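Sunday, July 9, 2023

Open day at Nasero, out past Ulemgate. Kanchan drove, so I had to be nice about her music.

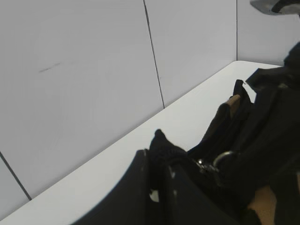 The bag table

They'd set the arm up in a sort of white booth and given it a black bag to deal with, the soft kind with tan trim and a metal ring, which slumps whichever way you'd rather it didn't. I have owned several like it and never won either. Chidubem Haruna did the talking. He told us cloth is much harder than boxes, and that they have had 800 goes at bags since June. A small boy asked what happens when it gets bored. Chidubem said that was usually him.

I stood there for almost 2 hours, on and off, which is longer than I've ever spent watching a person handle luggage. You start rooting for it. When the fingers closed on the cloth a man behind me breathed in as if it were a penalty.

Afterwards

Tea in the canteen, and a slice of something lemon. Kanchan wanted to know if it could do fitted sheets. Chidubem looked at his shoes and said Trostine were asking the same thing.

Missed the Stasiv talk because we were in the wrong corridor. Came home and couldn't get the zip on my own bag to shut. Left it on the stairs. Must ring Mum about Thursday.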